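We use cookies to remember your settings and count visits. Accept all | Manage

Filed under: Maker threads, Robot arms, Reviews

Okay, a few of you asked how I'm going with the Voria kit, so here's the long version. I paid for it myself and they don't know I'm writing this. Settle in.

For anyone new, Voria is the sim package. You pick an arm, pick a gripper, pick a room, and you run your pick-and-place in there before you go anywhere near real hardware. It's 600 dollars for the year on the hobby tier. I've had it 3 months.

Setup was painless! I was braced for a lost weekend and I was moving joints before my tea went cold. The Trollico importer (extra download, free) took my old gripper settings with one complaint about a finger limit, and fair enough, that limit was wrong.

I started on the plain wood tabletop with nothing on it. Boring, I know, but if you can't get the fingers opening evenly over a bare table you've got no business adding a cup.

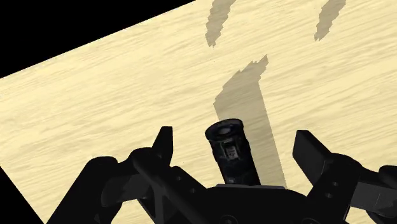 Finger control is the best bit of the whole thing. You get a slider, a number box and a proper command, and they all agree with each other (looking at you, every other package I've tried). I wrote a silly little script that opens and closes them on a loop and left it going while I did the dishes.

Shadows though. On the default setting they're chunky and stair-steppy, like something off an old game console. If you're training anything on camera views, go and find the shadow quality menu. It's under Room, then Light, then Extra, and I don't know who decided that.

Turning it up does cost you. My laptop is no hero and the fan has started making a noise like a hair dryer. Gizella Borbély in the forum put me onto dropping the floor detail first, and that bought me back most of the speed. Thank you Gizella, you legend.

Rooms! There are 6 in the hobby tier. I keep coming back to Kandia, the one with the stone wall and the pale tiles. It's a bit holiday rental, I love it. The sun comes in hard across the table, so you find out pretty quickly whether your colour settings can cope.

Bigger gripe: side camera placement. The suggested spots are decent until the arm moves, and then half the time you're staring at the arm.

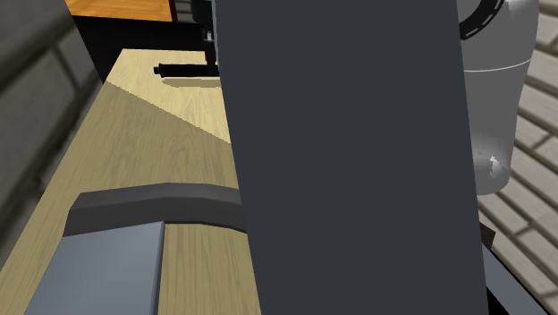

You can drag the cameras wherever you like, and there's a little preview window, but it won't save a position per task. I've got mine written on a sticky note on the monitor. In a paid product. Come on, Voria.

Support answered my email in a day, and a real person too, who said saved positions are on the list for July. I'll believe it when I see it, but they were lovely about it.

People keep asking about Hämmerli instead. I did the trial. Nicer menus, much fussier importer, and the quote came back at 1,172 for the same sort of year. Couldn't justify it for a hobby, sorry.

So would I pay for Voria again? Yeah, I reckon so. Get the trial first, bring in your own gripper and try the cameras before you hand over any money. If you only need one view from the wrist you'll be very happy.

Next up I'm putting the cup in. Send your favourite grasp settings, I'm starting from scratch on that one.

Contact | Privacy | Back to top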